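Coffee corner on the shared counter — where would you put things?
Kitchens and Break Rooms > Layout and Storage

werum_tiles wrote:
Looking for opinions on the break counter at our Serkham building. It's white quartz with gray tile behind it, dark cabinets above and below, and an LED strip under the uppers. Two sinks are cut into the top and there are three outlets in the tile. The kettle lives back by the wall near the sinks.

People want a proper pour-over spot and the question is which outlet it should hang off. Budget is 422 dollars, which has to cover a shelf or tray and any outlet work.
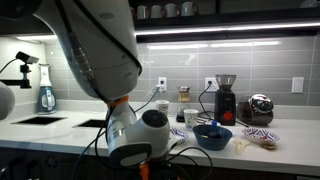 Kettle end of the counter, with the sinks and outlets.

Lindgren_J wrote:
Leave the kettle where it is. It's next to the water and it's out of the way. I would put the coffee on the middle outlet and keep the one on the right free for whatever people bring in.

How deep is the counter?

werum_tiles wrote:
Standard depth as far as I know. I can measure it when I'm back in.

The coffee gear is already sort of in place: scale, carafe and grinder in a group against the tile. My problem is that everything else ends up in front of it. Cups, bowls, plates from lunch. By early afternoon you have to reach over somebody's crusts to get to the grinder. 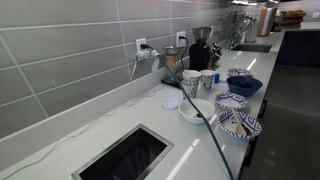
Coffee gear at the back, lunch plates along the front.

oldsirneck wrote:
The coffee gear isn't your problem, the plates are. You have an opening with a steel rim right there in the counter. Is that a trash chute? If it is, paper plates should be going straight in it.

werum_tiles wrote:
Yes, trash. It was put in with the counter. People use it for filters and napkins but the plates get left.

Lindgren_J wrote:
Disagree with oldsirneck. Plates get left because there's nowhere else to eat standing up. If you clear them all away you still have people eating at the coffee spot. Move the coffee down, give them the open stretch.

oldsirneck wrote:
Move it down to what? It needs an outlet. He'd spend the whole budget on an electrician. We had one outlet moved at our place and it came to 155, and that was without cutting any tile.

pantryshelf2 wrote:
I'm with oldsirneck on this one. A few cheap things I'd do first:

Put the paper cups on a tray, or get a wall dispenser. Loose cups wander.

Get a bin for dirty bowls and spoons by the sink. Reusable bowls can't go down a chute so they just sit.

Clip the cords up along the bottom of the tile. There's a thick cable going right across the counter and I wouldn't want that near hot coffee.

Lindgren_J wrote:
Clips, yes. Get the adhesive kind with a screw closure. The plain hook ones came off our tile in more than 2 places within a month.

werum_tiles wrote:
Thanks all. Cords first then, and a bin. I'm less sure about the dispenser because the tile is new and I don't want holes in it. A tray could work if it fits beside the scale without pushing the cups back toward the edge. 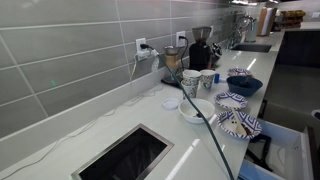 I should add that the carafe stays on the scale all day. People weigh their pour and then leave it there, so that part of the counter is spoken for. Whatever tray I buy has to go to one side of it.

pantryshelf2 wrote:
Then get a narrow one and stack the cups. Sirneck makes a long tray with a low lip, we have 2 of them. They wipe clean.

oldsirneck wrote:
No relation, before anyone asks. The trays are fine. I still say start with the plates.

werum_tiles wrote:
Will order one tray and see. Measurements to follow.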